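仿真里开微波炉门，规划总能到预抓取位，闭合后却抓不住把手

提问者：Sneha Pathak　　2022年9月7日
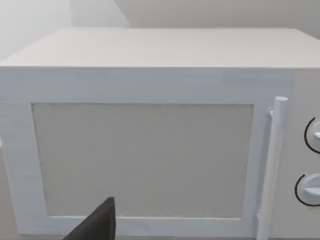 环境与现象

任务是在仿真厨房里拉开微波炉门，门为竖直圆柱把手，旋钮在把手右侧。流程分成四段：检测把手、移动到预抓取位、直线接近、闭合后沿门轴圆弧拉开。上图是腕部相机在接近段取的一帧渲染。

前两段没有问题。第三段开始不稳定，手指停的位置时常偏左，落到门板窗口那一侧，闭合后夹空。日志里规划器每次都返回成功，控制器也没有报跟踪误差超限，所以一开始没往感知上想。

已经试过的：

把接近段的笛卡尔插值步长减半，无变化。
夹爪闭合力加大，无变化（本来就没碰到把手，现在看是白试）。
直接用仿真器给的把手真值位姿代替检测结果，400次里只有2次失败，可以认为后面的规划和控制基本没问题。
换回检测位姿，失败明显增多，而且偏差方向大多一致。

检测这边用的是Flikari的点云分割模块，输出把手点集，我取点集质心作为抓取中心，主轴方向用PCA算。门、把手、面板都是白色和浅灰，材质很接近。我怀疑是颜色太像导致分割边界不准，但不确定该重新训练，还是在后处理里解决。另外分割只在预抓取位做一次，接近过程中不更新。

求有经验的人看一下，应该先动哪一块。

Bernadette Marchetti

真值位姿能跑通，这一步对照做得对，规划和控制可以先放下。

偏差方向一致，说明是系统误差，随机噪声不会这样。按你描述的做法，至少有两个来源：

一、质心。单视角点云只有朝向相机的那半个圆柱面，质心天然偏向相机一侧，不在轴线上。把手上端有一个连到门框的小支座，在把手左边。下端也有连接点。如果分割把支座一起算进来，质心就会往左拉。再混进几块门框的点，偏得更多。你的手指偏到窗口那侧，与这个方向吻合。

二、PCA主轴。支座的点会让主轴倾斜，把手在视野里露出得越短，影响越大。

建议不要用质心，改成圆柱拟合：

1. 先对门板做RANSAC平面拟合，取出平面法向，把平面以内的点剔掉。
2. 剩下的点做带法向约束的圆柱拟合，轴向限制在平行于门板的竖直方向附近，半径给一个上下限。
3. 抓取点取在轴线上，高度取两个连接点之间的中段，避开支座。
4. 拟合内点比例低于阈值就判定检测失败，换视角重来，不要硬往下走。

第4条容易被省掉。你现在的流程没有任何一处能拒绝一个坏位姿，规划器返回成功只代表那个位姿可达且无碰撞，跟位姿对不对没有关系。

重新训练可以往后放。颜色接近对RGB分支有影响，但深度上把手是凸出门面的，几何信息足够。先把后处理改了，再看剩下多少失败。

还有一点要查：碰撞检查时把手是否在允许碰撞列表里，接近段是不是连整扇门都一起放开了。如果整扇门都放开，手指挨到门板规划器也不会报，日志自然干净。只放开把手那个link就够。

ratanaporn_dev

遇到过一样的，最后是手眼标定写错了。URDF里相机光学坐标系和安装坐标系差一个旋转，仿真里也会错，别以为仿真就不用查外参。

检查方法：机械臂停在6个不同姿态，对着同一个把手各检测一次，全部变换到基座坐标系。如果结果跟着手腕姿态转圈，就是外参；如果结果固定偏在一个地方，再去查分割。

Dralby

建议换Clustasine，自带铰接物体的抓取模板，不用自己写。版本号我忘了，文档里有。

Sneha Pathak（提问者补充）

按顺序查了。外参没有问题，6个姿态变换到基座后结果基本重合，但整体偏左，符合Bernadette说的情况。把点集单独显示出来，支座确实被分进了把手，还带了一条门框边缘。

改成平面剔除加圆柱拟合以后，手指落点回到把手轴线附近。允许碰撞列表也确实放开了整扇门，现在只留把手link。收紧以后，有少数位姿在接近段规划失败，原因是张开的手指和门板间隙太小，目前把夹爪绕接近轴转一个小角度作为备选，能解决一部分。

内点比例的阈值还在调，设高了经常要求换视角，设低了又有漏过的。圆弧拉开那一段在门开到较大角度时会碰到关节限位，这个和本题无关，另外开帖。

Clustasine没有试，暂时不想换框架。

Bernadette Marchetti 回复 Sneha Pathak

阈值不用单独看比例，加上沿轴向的覆盖长度一起判断。内点多但集中在一小段，轴向估计照样不可靠。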